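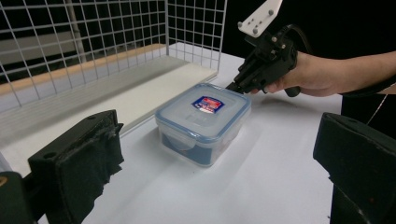

Gripper build, part 4: lids are evil

Quick one tonight, it's late and I have glue on two fingers.

So the handhelds work. Both of them. Black jaws, trigger handle, cable out the back, same as the last post except I finally put the white bracket plate on with proper bolts. Before that it was tape. Don't ask how long it was tape.

Test object this week is a clip-lid food box, clear plastic with a light blue rim on the lid. Picked it out of the kitchen cabinet, figured it'd be easy. Nope. Clear walls on a white table are a pain to see on the recording, and the locking tabs are a bigger pain to grab. Going for the lid corner with the jaw tip is the best move so far. Come in high, touch down on the corner, squeeze, pull. Front tabs I still do badly.

What changed since part 3

Trigger spring. The old one was way too stiff, my hand was dead after 55 grabs. Swapped for a softer one from the Itport assortment bag, cut 7 mm off it, much better. Now the jaws open a bit slow but I can live with that.

Finger pads. Tried smooth first, everything slid. Went to a rough textured pad and it holds. Have not tried anything oily yet.

Cable. It loops up and away from the handle now so it isn't hitting my wrist evry time I turn. Still catches on my sleeve. Bare arms it is.

Table. White top, wire mesh panels at the back in a corner. The mesh is great, you can clip stuff anywhere on it. Bench space at Brona is shared so everything has to come apart and go on the shelf by 10 pm, and the mesh folds flat. Well, nearly flat.

Money

185 bucks so far for the pair, not counting filament. Most of that is the Kruger bearings, which I bought twice becuase I read the bore size wrong the first time. Anybody need bearings?

Stuff that's still bad

Left jaw has play in it. Not a lot, but you feel it on thin edges like a lid rim. I think the hole printed oversize. Reprint next, slower, see if that fixes it.

The logger (calling it Idach, the folder was already named that) drops the trigger reading if I squeeze too fast. Probably my code. Goal is 1,000 clean grabs before I let the motor version try anything by itself, and no way am I starting the count with a logger that skips.

Files go up once the left jaw is sorted. If you already printed the part 2 version, keep the handle, only the bracket and the fingers are different. Same screws.

Next time: tabs. And maybe a soup can.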